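January, bench 3, started 8:40

Picked up the glue joint series where Ilgın left it. The question is still whether the hide glue from the new Zelent batch holds as well as the old stock on end-grain maple, or whether the poor results last month came from us. I think they came from us. The pot was too hot for most of that run and the log has gaps in it.

Setup today: glue soaked overnight in cold water, two parts water to one part granules by weight, then warmed in the double boiler. Held at 60 C for the first hour. Thermometer reads one degree high against the Cateck probe, so I subtracted one everywhere in the table. If you copy numbers from the sheet, don't subtract again.

Stock is the maple Vichien planed before the break. It had moved a little in storage. I took a light pass off both faces and left the pieces on the rack for an hour before cutting. Moisture meter gave 7 percent on all the ones I checked, a bit drier than the last series. Write this down for yours too, please. Sarita's sheet has no moisture column and we can't compare properly without it.

Joints 1 to 12: sized the end grain with thin glue first, let it tack, then a full coat and clamp. Joints 13 to 24: no sizing, full coat only. Same clamps for both groups, tightened to the pencil mark on the screw. Squeeze-out was even on the first group. On the second group there was almost none on 15, 16 and 21, and I expect those to be weak. I left them in.

Joint 19 slipped while I was tightening. Reclamped within a few seconds but it is marked with an S, and I would drop it from the averages.

Broke four of the spare joints from the last series to check the rig before lunch. Loads at failure, in pounds: 115, 70, 108, 112. The 70 failed clean along the glue line with a shiny surface on both halves. The other three pulled some fiber. That fits with the shiny one having gelled before it was closed. Amnuay remembers the room being cold that afternoon with the loading door open. So open time matters more than the batch, at least for that piece.

Changes from the written procedure:
- Warmed the maple on the hot plate shelf before coating. It doubles the working time and the procedure should say to do it.
- Used the hog bristle brush. The foam ones fall apart in the pot.
- Threw out the glue left at the end of the day. Do not reheat it a third time.

Load cell 3841 drifts when it is first switched on. Give it 27 minutes, which is what Pornthip found, and zero it again before the first break.

The Van Leeuwen sample jar is open now and needs to be kept in the dry cabinet. I have not tested any of it. Hillau want their two jars back when the series is done.

Tomorrow: leave everything clamped until noon, then unclamp, label, and rest the joints another day before breaking. Vichien has the rig in the morning anyway.
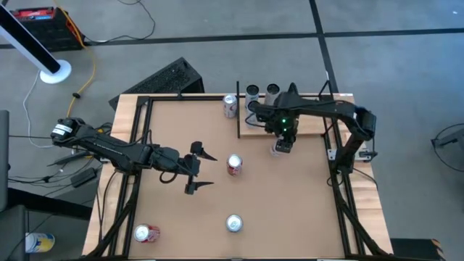
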